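Household Tasks Pilot: second progress report to the Harkden Fund
Prepared by Dagný Ravn, project lead, Jarnus
Period covered: to the end of May

Where we are

The short version for the board is that the demonstrations are in reasonable shape and the chores are not. We have now logged 1,496 demonstrations against a target of 2,960 for the full grant. At the current pace we will reach the target. I am less sure that reaching it will answer the question you funded, namely whether a machine can do ordinary housework in an ordinary home without somebody standing by.

Results by task

Clearing a table. The best of the three. With plates and mugs the policy had seen before, it finished 80 per cent of its trials. With mugs from the staff kitchen, which it had not seen, the rate dropped by almost half. Our application described this task as "near solved". I would withdraw that wording.

Folding tea towels. It folds a tea towel that has been laid flat for it. Give it one out of a pile and it mostly moves the pile. Fogh, who supply the policy software, put this down to a shortage of data and have asked for more demonstrations. They said the same in the first report, and the extra ones we recorded for them made little difference.

Restocking a shelf. Tins are fine. Bags of rice and anything in crinkly film are not. The shop in Harkden that offered us an aisle after hours has been patient, but the manager's view is that a teenager on a casual shift would be finished before our set-up was out of the van. I have no figures to put against that and I suspect he is right.

A note on the numbers you may see elsewhere

Jisteck's brochure quotes a success rate for table clearing well above ours. Their trials allow resets, and a person may straighten an object between attempts. We count a reset as a failure. If the fund compares the two projects, please compare them on the same rule.

Data collection

Recording with hand-held grippers remains the part of the project I would defend. New people pick it up in a morning, and it costs far less than teleoperating an arm. My reservation is that a person holding a gripper still brings a person's judgement to the job, and we have yet to see much of that judgement carry over.

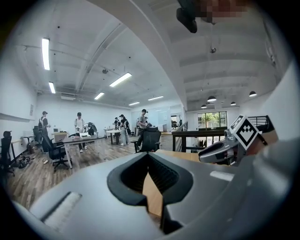 Hand-held gripper in the open office, with people standing further back.

Next period

We will stop adding tasks. The remaining demonstrations go to table clearing and tea towels, with 2 new households as test sites and no resets permitted. Shelf restocking is parked. Spending is on budget, and the underspend on travel will cover replacement finger pads.

I would ask the board to hold off on any public announcement until the household trials are in.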